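Home & Garden > Furniture care > Wood

Oiling a pale wooden table without turning it orange?

Hi all, hoping someone can talk me down before I ruin a perfectly good table. I bought it second-hand in the spring from a couple who were moving abroad, and it's a lovely pale colour, almost creamy in some lights. They'd never put anything on it as far as they could remember. We've been eating off it with placemats for months and I've been following everyone round with a cloth like a madwoman.

Now my sister is coming to stay in December with her two boys, and they are the kind of boys who think blackcurrant squash is a craft material. So I need some protection on it. The trouble is I did a bookcase years ago with a tin of something my dad had in the shed, and it went the colour of marmalade overnight. I still have the bookcase and I still don't like looking at it.

I've read so many things now that I'm more muddled than when I started. Hardwax oil, water-based varnish, soap flakes (soap!), white oil, wax on its own. The man in the paint shop pushed a tin of Plarkia at me and said it was "clear", but the marmalade tin said clear as well. I don't want it shiny and I don't want it to feel like plastic. I'd be happy with something I have to top up now and then, so long as it isn't every week.

Budget is 40 pounds if I can manage it, and I've got an evening or two after work, no garage, and a husband with a very keen nose.

Any ideas? Thank you!
Esperanza Schumacher

Callow

Hello Esperanza, I had nearly the same worry with our kitchen table so I'll tell you what I did and you can take it or leave it.

The orange thing is mostly down to oil. Ordinary linseed or Danish oil makes pale wood go warm, and it carries on going warmer as it ages. If your dad's tin was an old one I'd put money on it being something like that. What you're after is either a water-based matt varnish, which stays very close to bare wood, or one of the hardwax oils with a tiny bit of white pigment in it. They get sold as "raw" or "natural" or "white" depending who makes them. The white doesn't make it look painted, it just cancels out the yellow.

Before you do anything, put a wet finger on the wood and look at it. That dark patch is more or less what plain oil will do to it. If you hate the wet finger, you'll hate the oil! I do this on everything now, my other half thinks I've lost it.

Then do a test underneath. And do a proper one, two coats, left for a few days, because the first coat always looks fine and then the second one is where the colour comes in. I didn't wait and had to sand one whole end back, which took an afternoon I'd rather have spent in the bath.

Pale wood with a wavy grain is what I'm talking about here, same family as ours:

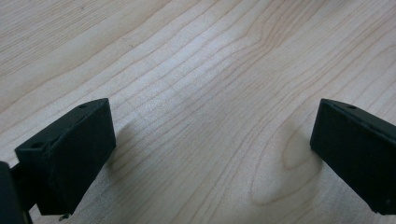
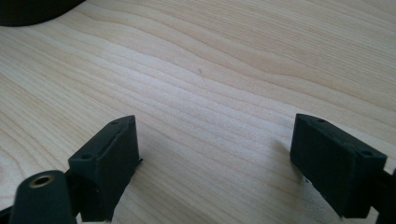 Anyway, sanding. Go gently with it, along the grain, with a fine paper wrapped round a cork block, and hoover between goes. I used 240 and that was plenty. Don't be tempted to go super smooth with something finer, as the oil has nothing to hang on to and you end up with a patchy finish. Wipe over with a barely damp cloth, let it dry fully, and a quick light rub again where the fibres have stood up.

If you go for the hardwax oil, put on far less than you think. I did mine with an old T-shirt and a bit of a white scouring pad, worked it in, waited 30 minutes and then buffed off everything that was still sitting on top. Second coat the next evening. A small tin did our table with loads to spare so you should come in under budget, unless you need to buy the paper and the block and everything else as well.

It does whiff for a couple of days. I opened the windows and we had chips on our laps. Please lay the oily rags out flat outside to dry, don't screw them up in the bin, they really can heat up and catch fire.

Do it well ahead of the boys too. Mine was dry to touch by the next day but the tin said to keep spills off it for a good while longer, and I'd believe the tin.

Montoya

Just wax it. My nan waxed hers every Sunday for her whole life and it was beautiful.

Etesine

Sorry Montoya but I wouldn't use wax on its own if there's squash about. It looks gorgeous and feels lovely but a hot mug or a wet glass will mark it straight away. Fine for a sideboard.

Agree with most of what Callow said. I'd lean towards the water-based varnish myself if your husband's nose is that keen, the smell is hardly anything and you can wash the brush in the sink. The downside is that if it gets scratched you can't just dab a bit on, you end up doing the whole top again, whereas with the hardwax oil you can fix one spot. We went dead matt and you'd struggle to tell there's anything there. Thin coats, a foam roller, and don't go back over it once it starts to drag.

Soap flakes do work, by the way, my mother-in-law does her floor with them. You'd be topping up a lot though.

And get a wipe-clean tablecloth for the visit whatever you decide!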